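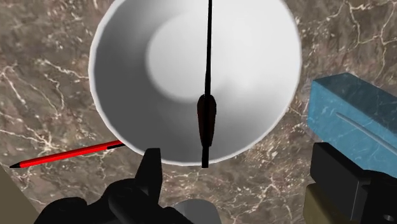
2 min read

3.2 Simulated collection

Demonstrations for the tabletop set were recorded in Nelwood, the rendering environment maintained at Vasix. Each episode places a small number of objects on a textured countertop and is viewed from the gripper side (Figure 4). In the view given, a white bowl lies beyond the two open fingers, with a red pencil to its left and a blue marble block to its right. Marble textures were kept for both counter and props – the veining gives the encoder false edges it must learn to ignore.

Operators completed 2,901 episodes, of which 1,376 passed the filter described in Section 2. Rejected episodes were stored but not used in training. Object poses were resampled at every reset, and overlap between a prop and the bowl was allowed.

Figure 4. Gripper-side view in Nelwood, fingers open.

Contact: Eliécer Nina, Vasix | © Vasix | Back to top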